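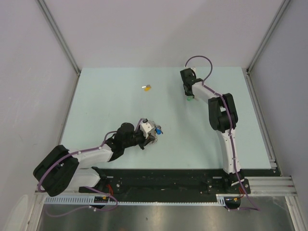

Ticket 1221: Left arm stops mid-move, "position error" on elbow, clears by itself
Cell: Corkgate two-arm bench cell
Status: Reopened
Priority: Normal (reporter asked for High, was lowered by vendor desk)
Parts involved: Casmont elbow actuator, Lundell motion controller, purple arm cable

Reported problem

The left arm freezes partway through a handover. The controller logs a position error on the elbow, both arms stop, and the light on the enclosure goes red. If you wait and press reset, it clears and the arm finishes the move as if nothing was wrong. It only happens when the left arm is reaching in toward the middle of the table with a part in the gripper. The right arm has never thrown this error.

Vendor desk closed this once already as "operator environment." We don't accept that. Nothing about the environment is different on the left side of a table that both arms share.

What we were told to try, and what came of it

Step 1. Power cycle the controller.
Done. Fault came back before lunch. I would like it noted that power cycling is also what fixed it the first time the ticket was closed, and the time before that.

Step 2. Update the Lundell firmware.
Done, in July. The release notes say "improved robustness of position monitoring." I asked what that meant in terms of limits and got a link to the same release notes. The fault still came back. The only difference I can find is that the message now has a longer code in front of it, 385 where it used to be 85.

Step 3. Recalibrate the elbow zero.
Done twice, with the Orakzai alignment jig. Both results agreed with each other and with the value that was already stored. So the zero was fine. Please stop asking for this one.

Step 4. Slow the move down.
Done. The fault gets rarer at lower speed. Vendor desk took this as proof that we were running too fast. The speed we had been using is inside the published range for this arm, and the right arm runs at the same speed all day.

Step 5. Reduce payload.
The parts are small plastic pieces in different colors. They weigh next to nothing. I ran the move with the gripper empty and got the same stop in the same part of the reach. Payload is not it.

Our own checks

The purple cable on the left arm goes up over the black shoulder housing and then along the white upper arm, held with small white clips. On the right arm the cable is run differently and has a high loop near the gripper. I don't know if the loop was planned or if whoever dressed it just had cable left over. Either way that arm has slack and doesn't fault.

With power off and the cell locked out, I moved the left arm by hand through the handover. Near the end of the reach the cable pulls tight between two clips past the shoulder. It isn't dramatic. You would miss it if you weren't holding the cable. Moving the arm back lets it go soft again.

I opened one clip, gave the cable more slack and taped it so it could not catch. Then I closed the cell and ran the handover at full speed. 166 cycles, no stops. I put the clip back the way it had been and got 2 stops before the end of the hour.

That isn't proof. I've seen intermittent faults take a day off just because someone was watching. But it's the first change anyone has made here that had any effect other than making the arm slower.

Vendor desk reply, pasted in full

"Thank you for the additional information. Cable routing is the responsibility of the installer. As the fault does not recur with modified routing, we consider this resolved. Please confirm closure."

Our answer

No. Three things are still open.

First, a tight cable should give you a signal fault or a lost connection. We get a position error. Either the cable is dragging hard enough to hold back the elbow, and then I want to know what force the joint is seeing, or the feedback signal is dropping out and the controller is labeling it wrong. Those are different problems and they get different repairs. The log doesn't say which one it is.

Second, the reset. The controller lets you clear a position error and carry on with no check that the joint is where it thinks it is. If the feedback really is dropping out, we have an arm moving on a bad number, next to another arm, over the same table. I would like someone to explain why that is allowed.

Third, the installation drawing shows the clips exactly where we found them. The installer followed the drawing. If the drawing is wrong, send a new one.

In force until further notice

Left arm at reduced speed. Tape stays on.
No reset after an elbow position error without a re-home first. Both arms.
Doors stay shut during any re-home. No reaching in to free a part.
Write down each stop with the time and where the arm was. "It did it again" is no use to me.

Waiting on

Casmont: raw feedback trace from the elbow, or the tool to record one.
Lundell: written meaning of code 385, with the limit that trips it.
Spare left arm cable, on order. The old one gets cut open at the clip when it comes off.

Ticket stays open.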